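Products > Bench Cells > Care and Setup > Flistedik Table Cell

Overview Setup Spare Parts Service Downloads

Flistedik Table Cell: setup and routine care

The Flistedik is a single-arm bench cell for sorting and stacking small parts. It is supplied by Heststead as a complete unit, with the arm already bolted to its mounting plate at the back of the table. Two people are needed to lift it into place.

Level the frame before switching on. Then run the arm slowly to its home position with the fingers pointing straight down and check the gap to the tabletop with a feeler gauge. If the fingers touch, stop and reset the tool height in the Morris controller. 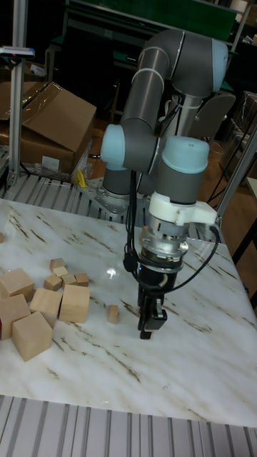
Wooden cubes in two sizes are used for the first grip test. Start with a small one standing on its own, clear of the rest, and move on to the large ones when the small size is picked up cleanly. Keep the pile well to one side of the arm.

The gripper cables need enough slack for the wrist to turn fully both ways. Check them every 500 hours for rubbing, especially where they pass the bracket. Check the flange bolts at the same time. Wipe the tabletop with a damp cloth and no solvent.

Worn fingers are replaced as a pair, part number 31, and come with new screws. Run the tool height check again after fitting. Joint repairs are done at our Genetitz workshop and the arm must be sent in on its mounting plate.

Contact Heststead Service | Copyright Heststead | Back to top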